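Propagation Notebook, Succulent Bench
Entry: May, 9.40 am
Recorded by: H. Mousavi
Copy to: R. Whitlock, Tallel potting shed

Leaf propagation trial, Gasteria and Haworthiopsis, continued from previous entry.

The second set of leaves was removed from the Siddiqui stock plants this morning. Leaves were taken from the lower third of each rosette, with the full base attached. Two Gasteria leaves tore above the base and were discarded. The remainder were dusted with sulphur and laid on the upper rack to callus. They are not to be set before the cut surface is firm to the touch.

The first set, now 11 weeks in pumice, was lifted and inspected. Rooting is satisfactory in Gasteria. In Haworthiopsis it is uneven: the dark-leaved form from Jirkent has thick white roots and early offsets, while the paler form has callused and done nothing further. Mr Whitlock is of the view that the paler leaves were taken too old. I am inclined to agree, although the paler tray also stood nearest the door and was colder at night. The two possibilities cannot be separated on the present arrangement. The trays will be exchanged when the next set is placed.

Substrate. The Pamine blend was sieved again, as the last bag contained a good deal of fine material. Everything passing the 3 mm mesh has been set aside for the seed pans. Colleagues are asked not to return it to the main bin.

Watering. The trays received 272 mL each, from below, and were drained before being returned to the bench. No feed was given. Tap water has been leaving a grey deposit on the tuberculated leaves, and rainwater from the tank is to be used until further notice.

Pests. Root mealy bug was found on one stock plant of the Jirkent form. The plant was bare-rooted, washed and moved to the quarantine shelf. Neighbouring pots were knocked out and appeared clean. They will be examined again at the next repotting.

Labels. The pencilled labels remain legible. Those written in marker have faded to nothing on the north side and were rewritten from the accession book. Accession 1000 was entered twice and the second entry has been struck out.
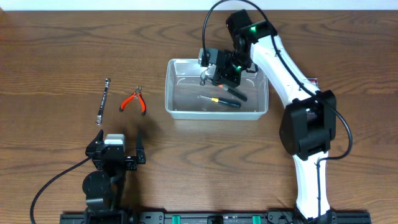
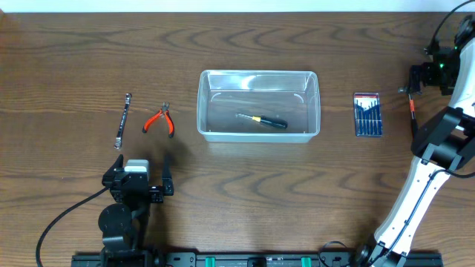
Offsets from the Gasteria stock plants will be left attached for the present. The largest has its own roots but is still small for a separate pot, and winter losses last year were confined to offsets divided too early.

Outstanding: order square pots in the 7 cm size; replace the thermometer at the door end; ask Mr Whitlock for the collection notes on the Jirkent form, as the accession book gives only the name of the supplier.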